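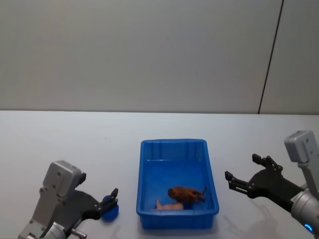
Ich hatte mir das ehrlich gesagt leichter vorgestellt. Zwei Griffe in den Händen, zwei Arme vor mir, die jede Bewegung nachmachen, und ich soll Spielzeug in eine blaue Wanne räumen. Kann ja jedes Kleinkind! Nach zehn Minuten klebt mir das Hemd am Rücken.

»Du hältst die Luft an«, sagt Filipa Neves. Sie leitet bei Lobo in Pundton das Training und hat diesen Satz vermutlich schon sehr oft gesagt. Mehr als 900 Durchgänge brauchen sie und ihr Team für eine einzige Aufgabe, alle von Hand vorgeführt, und jeder ein bisschen anders: mal liegt das Teil links, mal rechts, mal halb unter einem anderen. Aus dem ganzen Stapel lernt das System dann, die Sache allein zu machen. Cisia heißt es, und ich darf ihm heute etwas beibringen (der arme Kerl).

Mein Gegner ist ein kleines blaues Ding, das für mich wie ein Becher aussieht. Mit dem linken Greifer packen, anheben, rüber zur Wanne, in der schon etwas liegt, das ich für ein Brathähnchen halte. Der rechte Arm wartet solange mit offenen Fingern, und das ist das Gemeine: Meine rechte Hand will dauernd mithelfen! Beim ersten Mal lasse ich viel zu früh los. Beim zweiten Mal zögere ich so lange, dass Filipa lacht. Auch das Zögern würde Cisia nämlich lernen, sagt sie, und dann steht der Roboter später da und grübelt.

38 Durchgänge schaffe ich bis zur Mittagspause. Wie viele davon brauchbar sind? Filipa scrollt, nickt, scrollt weiter. 2 wirft sie sofort raus, über den Rest will sie am Nachmittag in Ruhe schauen. Ich gehe mir erst mal einen Kaffee holen und greife auffallend vorsichtig nach der Tasse.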